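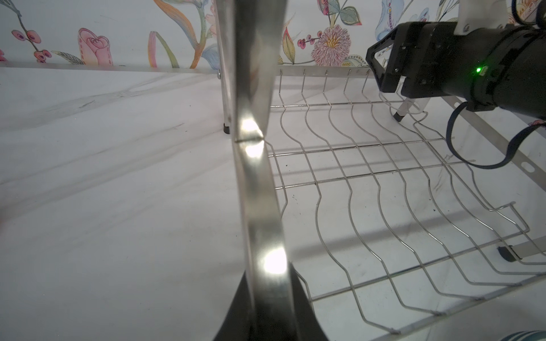
Un robot sait-il ranger la vaisselle ? Dans une cabine fermée, avec des assiettes choisies par l'équipe et un opérateur à portée de main, il y arrive par moments, et lentement.

Voilà ce que nous retenons de la journée portes ouvertes de Drorneo, en juin, dans les locaux de Ladoreck. Le programme annonçait une « cuisine autonome ». On nous a montré deux bras, un égouttoir et un plan façon marbre. Pas d'évier, pas d'eau, pas de restes collés : ceux qui font la plonge apprécieront. La séance a duré 40 minutes, questions comprises, et celles-ci ont été courtes.

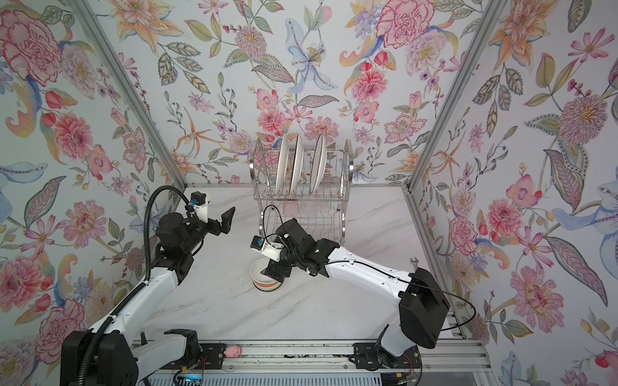
Les deux bras de Drorneo et l'égouttoir, côté bol.

Le bol est le morceau difficile, nous dit-on : le bord est mince, la paroi fuit sous les doigts de la pince. Soit. Mais quand un visiteur a demandé le taux de réussite, la réponse a été un chiffre d'essais — 242 depuis le printemps — sans un mot sur les ratés. La société Vonditz, qui présentait sa propre machine l'après-midi, n'a pas fait mieux sur ce point. 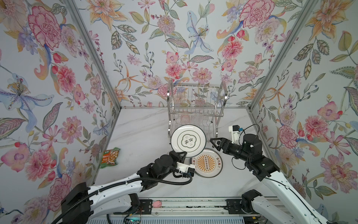

Reste la question des assiettes. Une assiette ronde et rigide, saisie par le bord, c'est le cas favorable ; nous aurions aimé voir une pile, un plat ovale, un couvercle. Le projet Kowalczyk, cité comme prochaine étape, doit s'en occuper, sans calendrier. Quant au prix, il « dépendra des usages ». Prochaine démonstration un dimanche, à 14 heures, entrée libre sur inscription auprès de Ladoreck. Nous y retournerons avec notre propre vaisselle, si on nous laisse la poser.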